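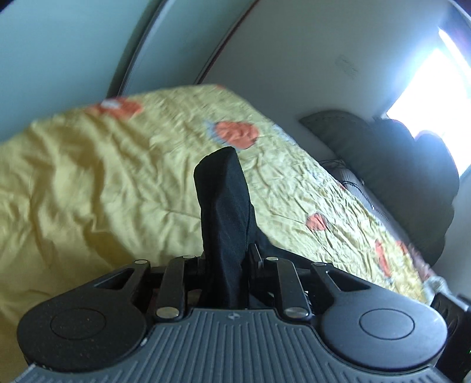
Fig. 1. Hand-held gripper closed on a piece of black fabric over a quilted bedspread.

Automation in the Laundry and Bedrooms at Sadthorpe: What Changes for the Staff
Student project report, spring term

1. Why I chose this workplace

Sadthorpe is a residential training centre with its own small laundry, and I spent my placement there in May, mostly carrying baskets and asking far too many questions (thank you, everyone, for putting up with me). The centre is preparing for a robot from a firm called Trotik, meant to pick up clothes and bedding from the rooms and sort them. Before it can do any of that, it has to be shown how, and the showing is done by the housekeeping staff with a gripper they carry in the hand.

2. The work as it is done now

A recording is one short job from start to finish: pick up a garment, move it, let go. The target set for the team is 600 recordings, and by the end of my placement they had made 313. Black cloth is the one everybody grumbles about – it crumples into a lump and you can't easily tell a sleeve from a hem. In Fig. 1 the jaws have hold of a black item in just that state, with one bit of it draped over to the right. An experienced person would shake it out with two hands without thinking, but the gripper gives you one pinch at a time, so you have to plan.

3. What the staff told me

I spoke to 5 members of the team, usually over tea at half past three. What struck me most was how much they know that has never been written down, such as where to take hold of a duvet cover so that it doesn't turn itself inside out. Two of them were rather pleased to be asked for it at last! One was worried about her hours, and I think she was right to be, as the plan I was shown had no line in it about hours at all.

There are smaller changes too. Wrists get sore after a long session, and the rooms take longer to finish on recording days, though the rota still allows the same time for each. The team asked for three short breaks in a recording shift and had been given two when I left.

4. Suggestions

I would like to see recording time put on the rota as proper work, with its own hours, and somebody from housekeeping present when Trotik decides which jobs the robot takes first. My own vote goes to the heavy wet sheets. The staff would mostly like to keep the folding, which they find restful, and I must say that after a few weeks of it so did I.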